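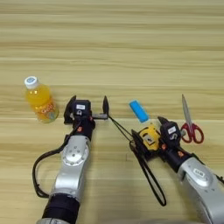 Re: Open day at Munro: what did the two-arm table do?

Callum, I went, so I can answer most of this. Your questions first for anyone who missed them.

Callum Kinnear wrote:
> Did anyone from the list make it to the Munro open day in January?
> I had to be out of town. I'd like to know what they ran on the
> two-arm table, whether visitors got to pick the objects, and if the
> Wivel software is the same version we were shown last year. Also,
> is it worth asking them to bring it to our spring meeting?

What they ran

It was a tidy-up job with ordinary things laid on a wooden table. When I got to the front it had a bottle of orange juice lying on its side, a yellow tape measure, scissors with red handles and a blue block like an eraser or sponge. Each arm has a plain two-finger gripper. The tape measure was the one I wanted to see, as it has a long wrist strap. The right arm had the case in its gripper and the strap was hanging off it in a loop, with part of it reaching over toward the left gripper. I asked about that and was told straps and cords are still the hardest part for them. A case is easy to find and hold, but the strap goes where it likes.

They said they have over 500 recorded runs with mixed objects and want 200 more with straps, cords and bags before they change anything in the grasping code.

Picking objects

Yes, within limits. There was a bin of things you could choose from and a staff member put them on the table for you. They would not take items out of people's pockets. Each run was capped at 4 minutes and then the next group came up, so I only saw two in full. In one of them the arms cleared everything. In the other the operator stopped it early and started over.

Software

It is still Wivel for the planning side, but a newer release. The screen looked different from what I remember. The Cillero people were there too, at the next table, with a single arm sorting parts by size. That ran all afternoon and drew less of a crowd.

Spring meeting

I did ask. They will travel with the two arms if we can give them a solid table, a room they can close off, and power on its own circuit. The charge is $500 for the day to cover the van. I would say yes to it. The room at Zorel should be big enough but I have not checked the power.

I have a contact for bookings and can send it off list. They would like an answer before they fill up their calendar.

Ruan Naidoo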